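Newsletter > Around the Building > Locker Room

New locker keys from November

The locker room at the Carroll Street pool gets new locks in November. All 70 lockers will change over, and the old keys will stop working once the new locks are in. The work will be done in the evening, after the pool closes at 9 p.m., so swim times stay the same.

The keys now in use come on a plain metal ring, and too many of them end up in the filter baskets or go home in a coat pocket. Raleck, the firm that fits the locks, charges us for each replacement. From November every key will be handed out on a stretchy band that can be worn on the wrist or ankle. Pick one up at the front desk when you sign in and drop it back on your way out.

Members who rent a locker by the season can swap their key any time the desk is open. Bring your old one with you – the deposit carries over. If you have lost it, the charge is $6. Please clear out anything you don't want to keep, as lockers left unclaimed after 3 weeks will be emptied.

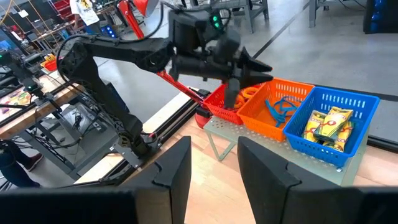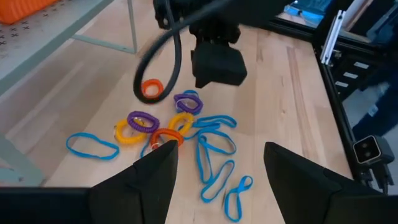
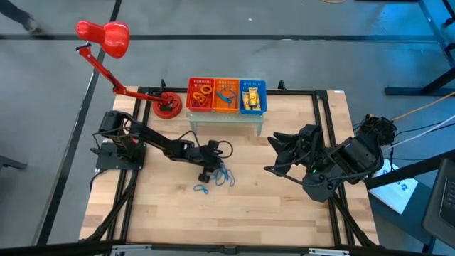

Saskia Pryor wrote in to ask that the lower lockers be kept for people who can't reach the top row. She has twice had to ask a stranger to get her bag down, and would like a sign on the wall. The desk will try this for the bottom row near the showers, starting with the new keys.

Questions about deposits go to Zixuan Shen at the front desk.

4 shares | 2 comments

Last updated: November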